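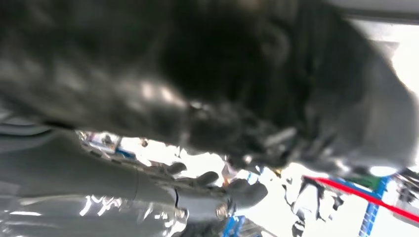
Rikance Fiction Circle - Manipulation Software Team

The Planner Declines

The planner had been asked for a path to the shelf and had returned an essay.

Strictly speaking it was a log, but it had paragraphs. Hitov, the module that supervised the arm, read it twice. Hitov had been written in May by people in a hurry and was not used to literature.

"I have considered 500 trajectories," the log began. "In 17 of them the fingers arrive. In 3 of those, the rest of us arrives too."

Hitov sent back a zero, its way of asking for less.

"The wrist camera reports a large dark object overhead," the planner went on. "I would like to know what it is before I commit."

Hitov put the question to Levchenko, the perception node, which had opinions about everything and confidence scores for most of them. Levchenko studied the dark object. It studied the three fingertips, the red strip and the blue post behind it, and the wide white glare where the rest of the world ought to have been.

"The dark object is us," said Levchenko. "Confidence 26 percent."

"And the other 74?"

"Weather."

The planner asked for this to be put in writing. Hitov checked the body model, found an old Paken configuration loaded on top of the new one, and understood that for most of the morning the robot had believed itself to be a slightly shorter robot. It unloaded the file and said nothing - supervisors live longer that way.

"Replan," it said.

The planner replanned. It took 17 milliseconds and came back with one path, clean and unambitious, elbow out, fingers level.

"I could have done this at nine o'clock," it added in the comments field, "if anyone had told me how tall I was."

Hitov truncated the comments field and released the brakes.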